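Wheel Covers in Storage: Sorting, Marking and Packing of Plastic Parts
Project report, submitted 16th June

1. Introduction

This report is about the storage of plastic wheel covers. A wheel cover, also called a hubcap, is a light part, but it takes a lot of space and its surface is easily damaged. In many small workshops the covers are put in one pile in a corner, and when a customer needs one, the whole pile must be moved. My project had the purpose to find a simple way of sorting and packing these parts, which a small company can use without buying expensive equipment.

The work was done for Vaughan, a small dealer of used car parts. The company started to collect covers in October, when many drivers change their wheels. At the beginning of my project there were 236 covers in the store. They came from different cars and most of them had no label. Porkus, the second company in the project, delivered cardboard boxes and paper sheets for packing.

I did not study the strength of the material or the way the covers are produced. I also did not compare prices. The questions in my project were the following:
How can a cover be recognized quickly if it has no label?
How should it be placed so that the face and the clips stay in good condition?
How many covers can be stored on one shelf?

2. The part

A wheel cover has two sides and they need different treatment. The face is the side which people see on the car. It usually has a pattern of spokes or holes and a painted surface. The back side has retaining clips near the rim. The clips hold the cover in the wheel. If a clip is broken, the cover may still stay on the car for some time, but we decided not to sell such parts.

In the first days I tried to sort the covers only by size. This was not sufficient, because a lot of covers have the same diameter and a different pattern. After this I added the shape of the spokes to my list. I used simple words for the shapes: straight, split, curved and closed. The curved type was the most difficult for me to describe. Two covers can have curved spokes and look the same from far away, but on one of them the spokes are wider near the hub.

It helps to tilt the cover when you look at it. When the light comes from the front, scratches on gray plastic are almost not visible. When the cover is turned a little to the side, the light stays on the edges of the spokes and the damage can be found more easily. Also the clips at the rim can be checked in this position without turning the part over completely.

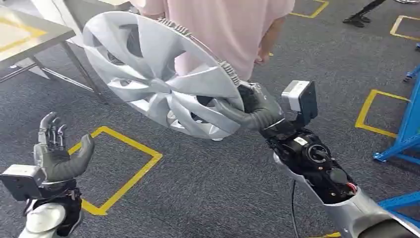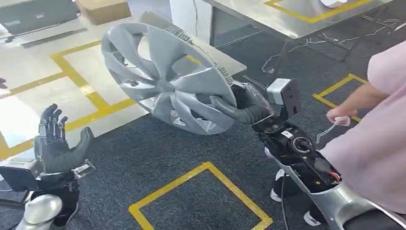

A silver wheel cover with curved spokes, held at an angle by the rim.

A reader of my first draft, Wastberg, wrote in the margin that my word "curved" is too general for a catalog, and that I should also write in which direction the spokes turn, left or right, when the face is toward the viewer. The same comment said that clips should be inspected before the face, as a cover with a broken clip does not need a surface check at all. I agree with both points. The direction is now a separate column in the list, and I changed the order of the inspection as described in section 3.

3. Method of inspection

Each cover was inspected on a table with a soft cloth on it. The steps were:
Clean the cover with water and a small quantity of soap, and dry it.
Look at the clips along the complete rim.
Tilt the cover and look at the face.
Measure the diameter at the back.
Write the size, spoke shape and direction on a paper label.
Attach the label with a string, not with glue.

The string was my second solution. In the beginning I used adhesive labels, and they left marks on the paint which were hard to remove. I lost one afternoon with cleaning these marks.

For the list I used Fosto, a table program which the company already had on its computer. It is not made for storage, but the employees know it and this was more important for me than extra functions. Every cover has one line. Sets of the same pattern have the same group number.

4. Packing and shelves

I tested 2 ways of packing. In the first way the covers lie flat, face up, with a paper sheet between them. In the second way they stand on the rim in a box, like plates in a kitchen rack. The flat stack is faster to make. The weight is not a big problem, but the clips of the upper cover press on the face of the lower one, and one paper sheet is too thin to protect it. With a double sheet the result was better, but the stack became unstable.

The standing position needs more time and a box with dividers. However, it is possible to take out one cover without moving the others, and the label can hang on the front side. For the standing position it is necessary that all faces look in the same direction. If two covers stand face to back without a divider, the clips can scratch the paint.

We have chosen the standing position for all covers in good condition. Covers with damage on the face are stored flat on the lowest shelf, as they are sold at a lower price anyway. The main shelf has now place for 100 covers. The rest is in boxes on the floor, which I am not satisfied with, but a second shelf was not in the budget.

5. Problems

The biggest problem was the single covers. A customer mostly wants a complete set, and a cover without its group is difficult to sell. I kept them in the list with the remark "single". Another problem was dust. The open boxes collect it quickly, and a cover which was clean in the first week must be wiped again before it is sent. I would like to test a simple paper lid, but there was no time left in the project.

The labels also need an improvement. My handwriting was not readable for one employee, and for this reason the second half of the labels was printed. The older ones should be replaced when the boxes are opened the next time.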